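Open Up the Old Computer Before You Haul It Away

Every May the curb on my street in Clerkville fills up with desktop towers, and every May it makes me a little crazy. People will spend a weekend sanding a thrift store chair, but a computer that got slow? Out it goes, lid never once lifted!

I was the same way until my 16-year-old tower quit on me. I unplugged it, laid it on its side, took the panel off and just looked. It's friendlier in there than you'd think (dusty, sure). The memory sits in slots with little clips. Drives slide in on rails, and the cables mostly fit one way. I swapped in two sticks of memory from a shop over in Cardale and my kid did homework on that thing for 4 more years.

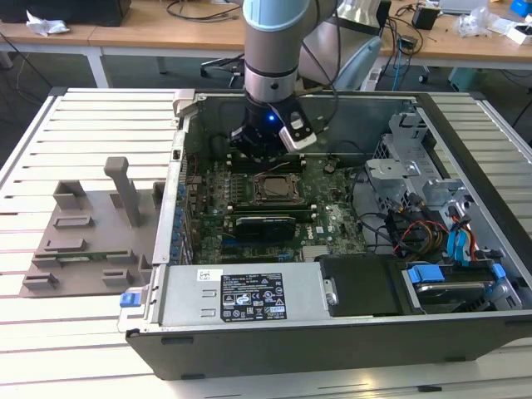 And a lot of the older office machines were built so somebody could get inside, with colored plastic on the parts you're meant to grab. Compare that to my last laptop, which was glued shut like a cereal box. I'd take the big ugly tower any day, and if you're putting one out this spring, leave me a note first.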